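Gripper swap, bench 2 - Pelkonen soft fingers vs the Mustby parallel jaw
June, started 9:30 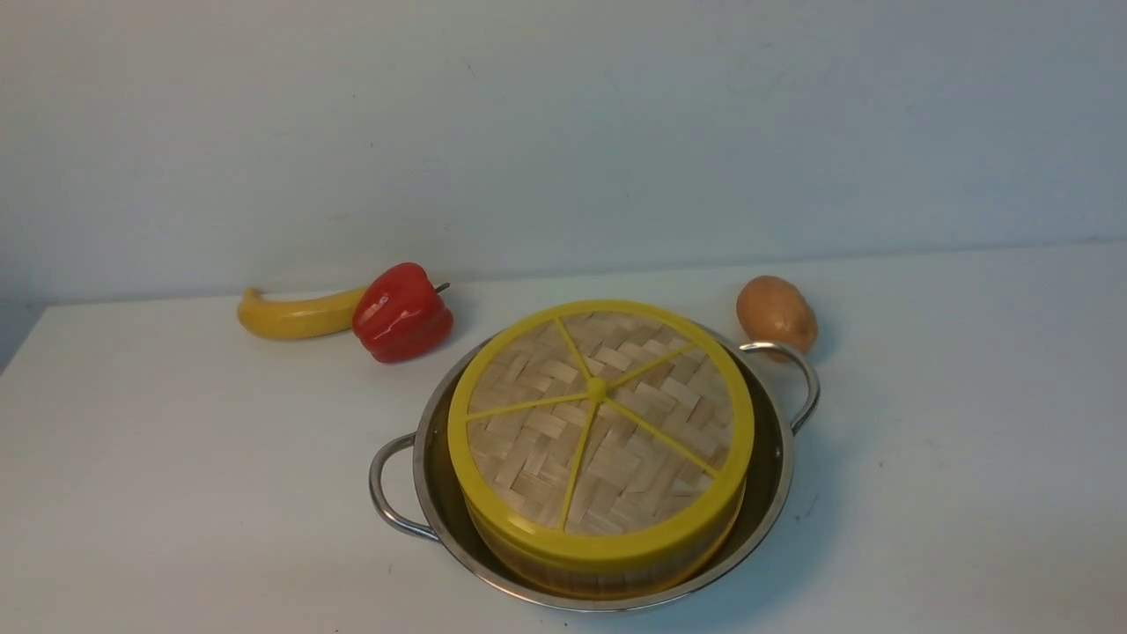
Head cam, table set: banana, pepper, potato, steamer in the steel pan, lid on.

Same four-item layout for both grippers. Mustby first, wide pads, force limit at 30. Potato fine. Pepper fine if it comes in from the side, from the top it hits the stem and slides off. Lid is the hard one, only thing to pinch is the yellow hub and the pads are too fat for it. Tried the rim instead, tilts.

Pelkonen after lunch. Slower to close (200 ms more per grasp, need to recheck that with teh new firmware). Banana much better, no rolling. Lid hub works maybe every other try.

73 grasps logged total, both grippers. Log is in the Tirnthorpe folder, run 3,774.

Camera: pan is a mess in depth, holes all along the inner wall by the right handle. Color is ok. Ask Letville if they still have the matte spray.

To do
- narrow pads for Mustby
- redo hand-eye calibration, was off to the left again
- pan handles, niether gripper tried yet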